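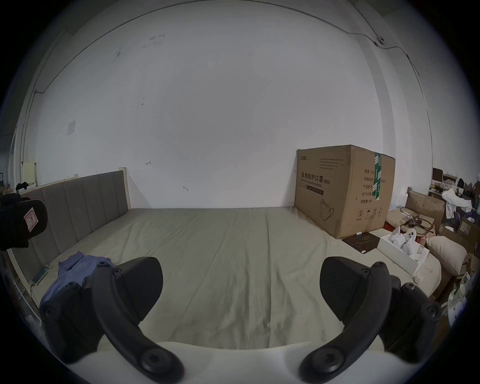 Venla Ahonen said the bedroom is a harder classroom for a robot than the factory floor, and that cloth is the reason. A shirt never lies the same way twice, she told the project newsletter in January.

Her group at Zarnura is teaching a household arm called Birnora to pick up clothes and bedding. People do the task first with a hand-held gripper that carries its own camera, and the arm later learns from the recordings. The set so far holds 166 demonstrations on one bed.

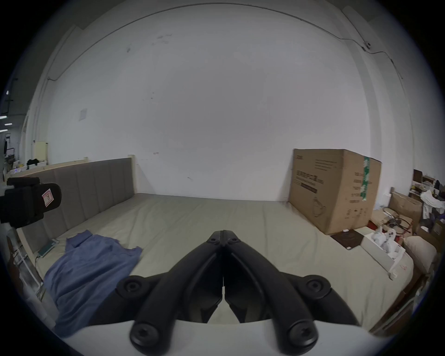 Of those, 115 involve a single piece of blue cloth. The person approaches with the gripper, closes it on the fabric and lifts – slowly, so the software can follow each change in grip. Failed attempts are kept and labeled.

Baptiste, the partner firm, had steered the arm by remote control for an earlier set. Ahonen said that took longer for each lift and tired the operators. 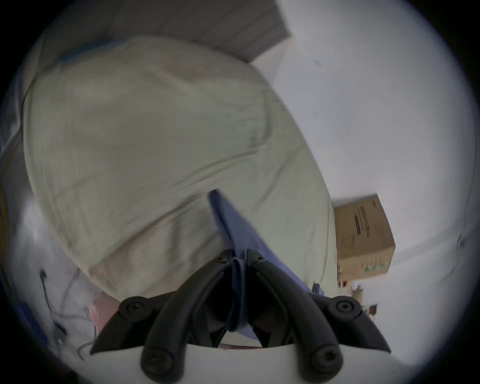

What comes next

Zarnura plans another 100 demonstrations with 2 people working in turns. Trusness will run the training and test the arm in the spring.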